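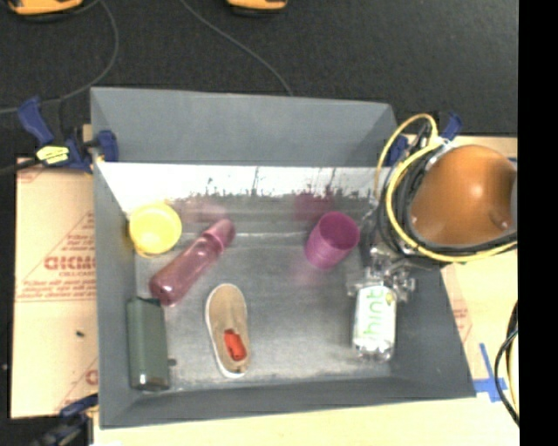
Home > Tips > Kitchen > Cups, bottles and lids

Getting the smell out of plastic bottles and cups

Plastic holds on to smells in a way that glass and china don't. Squash, milk, coffee and protein shakes are the worst. Most of it can be shifted with things already in the cupboard.

Start with the lid

If a bottle smells after a normal wash, the lid is the usual culprit. Take it off and pull out the rubber seal with the handle of a teaspoon. Don't use a knife, as a nick in the seal will let the bottle drip for ever after. Wash the seal in hot soapy water, rub it between finger and thumb and leave it to dry flat. Go round the thread of the lid with an old toothbrush.

Some lids have a seal that is glued in. These can be soaked face down in a saucer of white vinegar for 20 minutes, then rinsed well.

Bicarbonate of soda for the body

Put two teaspoons of bicarb in the bottle, fill it with warm water and leave it overnight with the lid off. In the morning shake it, tip it out and rinse twice. A 570 ml bottle needs no more than this. For a larger one, add another spoonful.

Don't mix the bicarb and the vinegar. They fizz, and then you are left with slightly salty water that cleans very little. Use one, rinse, then use the other if you still need it.

Never use vinegar in anything that has had bleach in it.

Stains

Tea marks in cups come off with a paste of bicarb and a few drops of water, rubbed on with a damp cloth. Tomato and curry stains are harder. A bright windowsill will fade them over a day or two – turn the item now and then so the light reaches all of it.

Avoid scouring pads. They take the stain off, but they leave fine scratches and the next stain goes in deeper.

Bottle brushes

A brush with a bend in the neck gets under the shoulder of the bottle, where a straight one misses. I have had a Grellholm brush for years and it has kept its bristles. The Vidmar one was cheaper and shed within a month. Stand the brush head up to dry.

Drying and storing

Most musty smells come from bottles put away damp with the top screwed on. Dry them upside down on a rack, then stand them upright for an hour before they go in the cupboard. Store the lids beside them in a separate tub.

If a bottle won't be used for a while, push a twist of kitchen paper inside and change it once.

When to give up

Throw a bottle out if the inside has gone cloudy and rough, if there is black in the thread that won't brush off, or if the base has cracked. Old cups are fine for rinsing paintbrushes or scooping compost – mark them with a dab of paint so they don't find their way back to the kitchen.

Next in Kitchen: Descaling a kettle without the taste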